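Stuvgate Shared House
Kitchen and activity room: safety and housekeeping checklist, with comments

Inspection date: 11/12/2024
Inspected by: Zakhar Boiko
Accompanied by: Brayan Tamayo (house lead)
Last inspection: November
Form: SG 312

Key: OK = no action. Minor = put right by house staff. Action = report to the office and record when closed.

1. Entrance and way out

1.1 Door opens fully and closes by itself. OK
1.2 Route from kitchen to front door clear. Minor
Two folded chairs were leaning in the passage by the coat hooks. Moved to the store during the visit. They were in the same place in November.
1.3 Exit sign lit. OK
1.4 Fire blanket on hook, pull tabs showing. OK
1.5 Extinguisher in date, pin in place. OK
Label is fading and will be hard to read before long. Ask Tkachuk to replace it when they come for the yearly service.

2. Floor

2.1 Surface sound, no lifted edges. Minor
Edge strip at the kitchen doorway is loose at the left-hand end. One screw missing.
2.2 No trailing leads. OK
2.3 Wet floor sign available. OK
Kept behind the bin. Brayan would like a second one for upstairs. I have no objection but it comes out of the house budget.

3. Electrical

3.1 Sockets and switches undamaged. OK
3.2 Kettle and toaster tested and labelled. Action
Kettle has a label, toaster does not. The toaster is a Zellow, rated 2000 W on the plate, and replaced the old one after the November visit. Not to be used until it has been checked.
3.3 Extension leads not joined together. OK
3.4 Fridge seal clean and whole. OK

4. Hot water and sink

4.1 Hot tap warning notice in place. OK
4.2 Water runs clear. OK
4.3 Cupboard under sink locked. OK
Key is with the house lead. Spare key is in the office, tag 316.
4.4 Cleaning products in their own bottles. Minor
One 500 ml spray bottle with no writing on it. Brayan believes it is the Tomex surface cleaner. Emptied and thrown away. If a bottle is refilled, the name goes on it the same day.

5. Table and worktops

5.1 Table steady, no rough edges. OK
5.2 Surface wiped down and free of cracks. OK
5.3 Food kept apart from toiletries and stationery. Minor
5.4 Sharp items put away after use. Minor
5.5 Small items put away after use. Minor

Comments on section 5. The white table is used for meals, letter writing and games, and things from all of these get left on it together. Most of what was on it has a proper place already. The peeler belongs in the locked drawer with the knives. It has a blade and should be treated the same way, although it does not look like much. The slotted spatula with the green handle goes in the play box and is not for cooking.
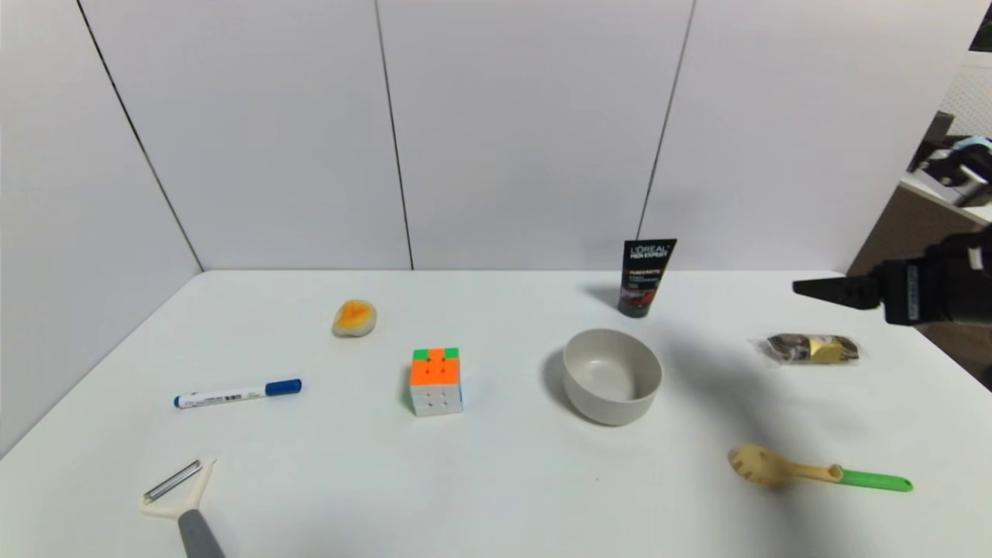

Table, section 5. Peeler at front left, L'Oréal Men Expert tube and wrapped snack on the right-hand side.

The tube is the main point under 5.3. Toiletries are to be kept in bedrooms or in the bathroom cabinet and should not stand beside a bowl that people eat from. The bowl was empty. I asked for it to be washed before going back on the shelf.

The snack has no name on it. Anything left in the kitchen needs a name and the date it was put there, on the packet or on a sticker. Unnamed food is to be cleared at the end of the evening. Several residents have allergies and the list on the fridge is current.

The marker had its cap on. It should live on the ledge of the whiteboard. The cube and the painted stone can stay in the room, in the games basket. The stone is small, so when visitors bring young children it should go up on the high shelf along with the counters and dice.

I have marked these as Minor because each one takes a moment to put right. If the table is in the same state next time, 5.4 will be marked Action.

6. Drawers and cupboards

6.1 Knife drawer locked. OK
6.2 Contents match the list inside the drawer. Action
The list is out of date. It shows two bread knives and there is one. It does not show a peeler at all. New list to be written and signed by the house lead.
6.3 Heavy items on lower shelves. OK
6.4 Step stool sound, rubber feet in place. Minor
One foot worn through. Usable for now, order a set.
6.5 Chipped crockery removed. OK

7. Walls and lighting

7.1 Wall panels fixed and seams clean. OK
7.2 All lights working. Minor
Tube over the cooker flickers on starting.
7.3 Notices up to date. Minor
The rota on the door is an old one. Take it down.

8. First aid

8.1 Box complete and in date. Minor
Short of blue plasters. Everything else present.
8.2 Accident book in place. OK
One entry since the last visit, a scald to the hand from the kettle. Treated here, no follow-up needed.
8.3 Names of first aiders shown. OK

Actions carried forward

Toaster to be tested and labelled. Office.
Knife drawer list to be rewritten, with the peeler added. Brayan Tamayo.
Edge strip to be screwed down. Office to book.
Stool feet, plasters, light tube. House budget.
Sticker roll and pen to be kept by the fridge for naming food. Brayan Tamayo.

House lead's comment: Agreed. I will put the table on the evening round so whoever locks the drawer also clears the table. Could we have a small tray for odds and ends? B.T.

Reply: Yes to the tray, as long as no blades or food go in it. Z.B.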